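Chapter 7
Sorting Small Household Items

7.1 Scope of the chapter

Chapter 6 dealt with large goods: bedding, garments on hangers, and boxed appliances. The present chapter deals with what is left over once those have been put away. In most bedrooms this residue consists of light objects of mixed material that have no assigned place and that collect on the nearest flat surface. Typical members of the group are packing sleeves, wrappers, single gloves, clips, small toys, snack packages and cartons.

The group is treated separately for two reasons. Its items differ widely in stiffness, so that a method suited to a carton is poorly suited to a net or a glove. In addition, the group contains both goods and waste, and the two are often similar in size and color. The decision to keep or discard must therefore be made item by item, and the work is slower than its total weight would suggest.

After completing the chapter the reader should be able to lay out a sorting surface, select a suitable receiving container, assign each item to one of the classes in Section 7.3, and record the result on the Idar sheet. The reader is assumed to be familiar with the terms surface, container and transfer as defined in Chapter 2.

7.2 The sorting surface and the container

A sorting surface is any area on which items can be spread in a single layer. Tables are preferred in the workroom. In the home, a blanket is an acceptable substitute and has some advantages: round items do not roll far, the covering can be gathered at the corners when the session is interrupted, and nothing is scratched. Its main drawback is visual. A printed blanket hides small objects, particularly those that share a color with the pattern, and a soft base gives way under a thin item when it is grasped. Where only a patterned blanket is available, the surface should be checked a second time from the opposite side before it is declared clear.

The container is placed at the edge of the surface and not on top of the items. A round plastic basin is the usual choice. It has no corners in which wrappers can lodge, and the rim serves as a support while a soft item is being lowered. The basin may stand level or be tilted toward the worker. Tilting shortens the transfer and exposes the interior, but it reduces the usable depth, and tall items tend to lean out over the rim. A contrast between rim and interior is useful, as it marks the boundary that an item must cross before the transfer counts as complete.

The layout used in the Draltunley exercises follows this arrangement. The blanket is spread near the bed, the basin is set to one side, and the bed itself is kept out of use. Placing sorted items on a quilt is a common error – it creates a second unsorted surface, and the items must then be handled twice.

Soft items make up the larger share of the difficulty. A foam fruit net can stand upright when held at its lower end, but it collapses to an irregular shape when it is crumpled, and in that state two nets of the same size may look quite different. A cotton glove behaves in the opposite manner. It has a definite outline, but the fingers spread on their own and may hang over the rim after the palm has been released. Both should be followed down into the basin and let go only when the free end is inside.

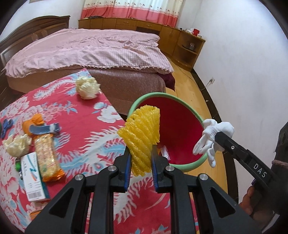
7.3 Classes of item

The Kirnano scheme, which is used in the remainder of this book, divides small household items according to form. Use and value are disregarded at this stage and are taken up in Chapter 8.

Class A: rigid items. These keep their shape in any grip. Cartons, fidget spinners and plastic clips belong here. They may be grasped at any point that does not cover a label needed for identification.

Class B: flexible items with a fixed outline. Gloves, socks and folded cloths are included. They are grasped near the middle or at the cuff, and the loose parts are allowed to hang.

Class C: compressible items. Foam nets and sponges fall in this class. The grip should be no tighter than is needed to lift the item. A net that has been crushed is still sorted as Class C, and no attempt is made to restore its form.

Class D: film and wrappers. These are light enough to be moved by a draft and may cling to the wall of the basin. Clear film is easily missed against any background and should be transferred early.

Class E: filled packages. A package of snack bars is flexible at the ends and stiff along its length. It is grasped across the middle. Opened packages are set apart for inspection.

Composite cases arise when one item lies on another, as when a clip rests across a cloth bundle. The upper item is removed first and classed alone. The two are treated as a single item only if they are fastened together.

7.4 The reference set

The exercises at the end of the chapter draw on the Nel reference set, which contains 465 items. Of these, 198 belong to Classes C and D, and the remainder are spread unevenly over the other three. The set was reduced from a first list of 1000 by removing duplicates and all glass objects. Readers who assemble their own set should keep at least 2 items in every class, one of them patterned or transparent.

7.5 Order of work

The order in which items are taken from the surface affects both speed and the number of omissions. Two orders are in general use. In sorting by position, the worker begins at the side nearest the basin and proceeds outward. In sorting by class, the surface is crossed once for each class, starting with Class D. The first requires less movement – the second gives fewer errors when the basin is to hold one class only.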